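**Can I join the Punside league part-way through the season?**
Yes, until the end of August. Teams need at least four registered players.

**How are ties ranked?**
Head-to-head result first, then points difference. Punside and Tang use the same rule.

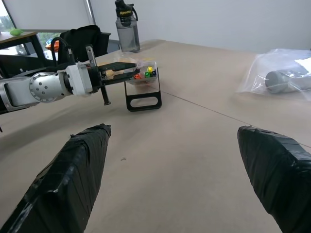 *Beige tabletop, with black tape on both sides.*

**What is the entry code for Bunex Hall?**
Use 3084 at the side door. The main door is locked after the last match.

**How many supporters can the hall hold?**
142 seated. Standing is not permitted behind either basket.

**What happens if a team does not turn up?**
The match is recorded as a loss. After 2 such losses the team is withdrawn from the Plakero Cup.

Last updated: 24/12/2018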